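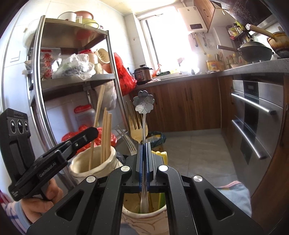
Search this site Search Enter keyword

Spoons and chopsticks get their own places in the Wattimena kitchen

The shared kitchen on the ground floor of Wattimena House has a new order for its cutlery. Since this week the spoons and forks stand together in a white ceramic holder with thin brown lines on it, and the chopsticks stand in a cream-colored one. The drawer under the counter, where everything was lying mixed before, is now closed for cutlery and will be used for dish towels.

The change was asked for by the residents in September, after the yearly check of the kitchen things. At that time 171 pieces of cutlery were found, and the list from the year before said 200. Most of the missing pieces were teaspoons. A few came back later from the rooms upstairs, one of them inside a jar of coffee.

Dewanti Simanjuntak, who manages the house for the owner, Hustik, explained that the drawer was simply too deep. People took what was on top and the rest stayed at the back for months. "When I emptied it, I found forks that I had never seen before, and I have worked here a long time," she said. "Now you stand at the counter and you see what you have."

The cutlery in Wattimena House does not belong to one set. It was collected over the years from residents who moved away and left their things behind. For this reason there are silver-colored forks next to gold-colored ones, and spoons with very different handles. A spoon with a flat cherry blossom at the end of the handle is well liked, especially by the children who come to visit at weekends. Residents were asked if they would like to have a matching set instead. They voted against it, and the money was kept for the repair of the extractor fan.

The chopsticks were a longer discussion. They are wooden, and not all of the same length, so it takes some patience to find a good pair. Some residents wanted to keep them lying flat in a box. Others said that wooden things should have air after washing, and this opinion won. They are now put into the holder when they are dry, and the holder is turned over and wiped at the end of the week.

Sugeng Tarigan, a resident on the second floor, cooks for his two sons in the kitchen nearly every evening. He is happy with the holders but would like to see them closer to the stove. "I stir with one hand and I look for a spoon with the other," he said. "If the spoon is behind me, the rice does not wait." Ms. Simanjuntak answered that the place near the stove is too greasy, and that the holders will stay where they are at least until summer.

Both holders were bought second-hand at the Clirner market hall, from a stall which sells dishes from closed restaurants. The seller also had a third holder with a lid, but it was cracked on the inside and was left there.

The steel shelving rack in the kitchen was cleaned in the same week. It remains open for everybody, with pots and basins on the top shelf and food for the next days below. Residents are asked to write their room number on every bag or package. This is an old rule, but it was not followed very much during the winter. Fresh mushrooms and vegetables in plastic bags should be used within 3 days or carried to the refrigerator. Bags may still hang from the side of the rack, if nothing in them can drip.

A small question remains about the knives. Sharp knives are not allowed in the holders, and the wooden block they used to stand in was thrown away last year because of a split along the bottom. For now they lie in a flat tray in the cupboard left of the sink — not an ideal solution, as Mr. Tarigan pointed out, for a cupboard that opens at the height of a child. A magnetic strip has been ordered from Atidel, a hardware shop in the next street, and will be put up when it arrives. The wall at that place is tiled, so the drilling will be done in the daytime and the kitchen will be closed for 2 hours. A note will be hung on the door the evening before.

Residents who still have spoons, forks or chopsticks of the kitchen in their rooms can put them into the plastic tub beside the sink. It is not necessary to give a name. The cutlery will be washed together and sorted into the holders by the person who has kitchen duty. Pieces that are bent or have a loose handle should go to the office, where Ms. Simanjuntak keeps a box for them.

The next check of the kitchen things will be done after the summer holidays, as every year. The list hangs inside the cupboard door, and anybody who wants to bring a piece of cutlery of their own for general use can write it there. Two soup ladles have already been added, both by the same family.

Last updated: February 26, 2020

Contact the house office | © Wattimena House News | Back to top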